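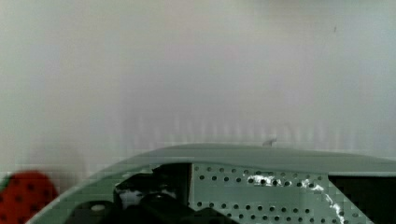

# 플로크게이트 식초 공장 견학기

2020-10-17, 저는 플로크게이트에 있는 식초 공장의 공개일에 다녀왔습니다. 한국어로 긴 글을 쓰는 것은 아직 어렵습니다만, 잊어버리기 전에 적어 두려고 합니다.

공장 이름은 브라스티크입니다. 드릴데일에서 버스를 한 번 갈아타고 갔습니다. 정류장에 내리면 건물이 보이기 전에 냄새가 먼저 납니다. 저는 그 냄새가 싫지 않았습니다. 어릴 때 할머니 댁에서 오이를 절이던 날의 냄새와 비슷했습니다.

안내는 베릴 케틀 씨가 맡았습니다. 말이 조금 빨라서 저는 두 번이나 다시 물어보아야 했는데, 그때마다 친절하게 설명해 주셨습니다. 이 공장은 사과 식초와 맥아 식초를 만듭니다. 사과는 피커링의 과수원에서 옵니다. 즙을 짜서 먼저 술을 만들고, 그 술을 큰 통으로 옮겨 초산균이 일을 하게 둡니다. 가장 큰 통에는 1,000리터가 들어간다고 합니다. 통이 있는 방에서는 오래 숨을 쉬기가 힘들었습니다. 눈도 조금 매웠습니다.

발효실 다음에는 시음 시간이 있었습니다. 작은 잔에 물을 탄 식초를 받았습니다. 7월에 담근 것은 맛이 아직 날카로웠고, 이 년 동안 둔 것은 끝에 단맛이 남았습니다. 저는 오래 둔 것이 더 좋았습니다. 옆에 계신 분은 샐러드에는 날카로운 쪽이 낫다고 하셨습니다. 그 말씀도 맞는 것 같습니다.
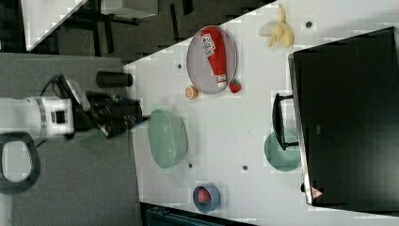

오후에는 칼만 메사로시 씨의 짧은 강연을 들었습니다. 제목은 "식초와 소스의 역사"였습니다. 냉장고가 없던 시절에 식초가 채소와 생선을 어떻게 지켜 주었는지, 또 단맛과 신맛이 어떻게 한 병 안에서 만나게 되었는지에 대한 이야기였습니다. 산도에 관한 부분은 단어가 어려워서 반쯤 놓쳤습니다. 강연이 끝난 뒤에 질문을 하나 했습니다. 집에서 식초를 만들 때 위에 생기는 얇은 막을 버려야 하느냐고 물었습니다. 메사로시 씨는 초산균이 만든 막이라면 다음 식초의 씨로 쓸 수 있지만, 털 같은 곰팡이가 보이면 전부 버리라고 대답하셨습니다.

아쉬운 점도 있습니다. 병에 담는 곳은 토요일에 쉬기 때문에 유리창 밖에서만 보았습니다. 그리고 매점의 줄이 길었습니다. 저는 사과 식초 한 병을 사고, 107번 버스를 타고 돌아왔습니다.

가실 분께 말씀드리면, 냄새가 옷에 배니까 좋은 외투는 입지 않으시는 편이 좋습니다. 입장은 무료이고 시음도 값을 받지 않습니다. 사 온 식초로는 저녁에 양파를 절였습니다. 설탕을 조금 많이 넣은 것 같습니다.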